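About Dulstead

By Tineke Van Hecke, 26 May 2025

We teach everyday housekeeping, and we love it! Dulstead began in October with one round wooden table and a spray bottle, and 155 people have since learned to wipe, fold and lay a place with us.

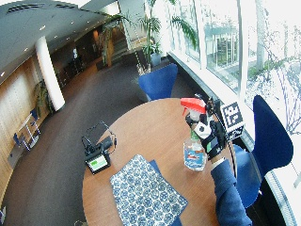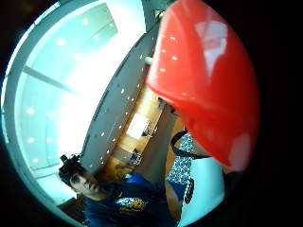
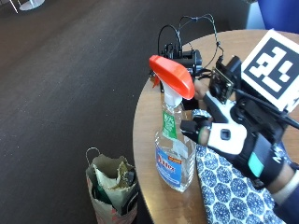
Courses last up to 24 weeks, and beginners are very welcome (most of us were hopeless at folding once). Come along and try a morning before you sign up.

Contact us | © Dulstead 2025 | Back to top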